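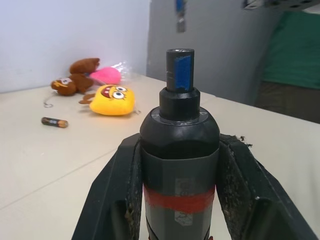 Hand Tool and Bench Check – Kerekes Workshop, Ditamby
Date of check: 2022-10-18
Sheet no. 687

Thank you to everyone who left their things out for me this time, it made the whole round so much more pleasant than the last one! Comments are under each line, and please do read them even where the result is OK.

1. Labels readable – NEEDS ATTENTION
The pale lettering on the dark gray hand tool is worn and hard to read now, both above the red tape and below it. I'd love a fresh tag on it before the November check, with the tool number written large enough for my old eyes.

2. Tape markings – OK
Red band around the body, blue strip up on the shaft. Do please press down any tape end that starts to lift, and replace the whole piece if it gets gummy.

3. Collar and head – TO DO
Wipe down with a dry cloth and turn the collar by hand with the power off. If it feels gritty, put it in the repair tray and sign out number 39 in the meantime.

4. Charger and leads – OK
All on the shelf by the door, no nicks or bare wire that I could find. The Mindeseo charger still runs warm, so unplug it after 60 minutes.

5. Table surface – OK, with a small request
The light beige top has a seam, and grit does love to settle in a seam – a soft brush along it at closing time is plenty.

6. Soft toys and packaging – PLEASE MOVE
The brown monkey and the little pink plush are very welcome in the building, but fluff and turning tools don't mix, so they should go in the toy bin before anyone starts work. Clear plastic bags go in the recycling sack.

Next check: November, same sheet. Questions to extension 923.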